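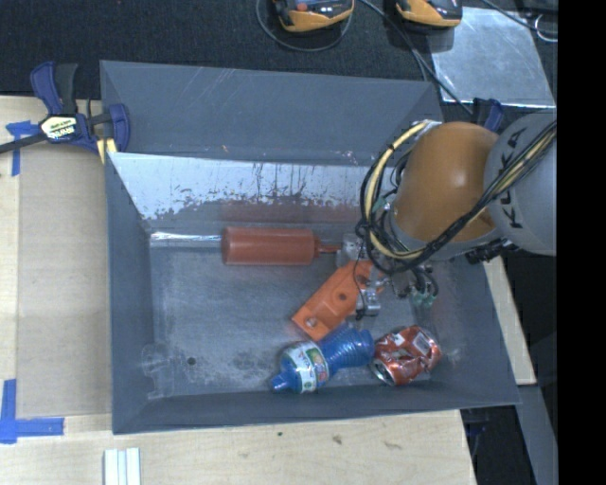
## 3.2 Wear marks as a record of use

**Figure 3.** Open grey bin with sloping sides. Dark vertical streaks and scuffs mark the inner back wall; paler, cloudy scuffs lie toward the front of the floor.

Surfaces remember a great deal, and we find this the most exciting part of the Dorkanitz material! Fiore's early notes on the Hirnosar granary doors treated scratches as damage to be cleaned away, but the same scratches can be read as a kind of handwriting. On the doors, long marks follow the swing of the latch, and short ones crowd the spot where sacks were set down.

We sorted 400 surface patches into 14 classes, using direction, depth and edge shape (Figure 3 shows how streaks and cloudy scuffs can share one object). Three classes made up most of the Drovari set. Benedetta Fiore coded every patch twice, once in November and again after the lamps were changed — a slow job, and a wonderful one for training the eye.

Streaks gave the steadiest readings. Cloudy scuffs were harder, and their borders moved with the light, so we kept them apart in the tables that follow.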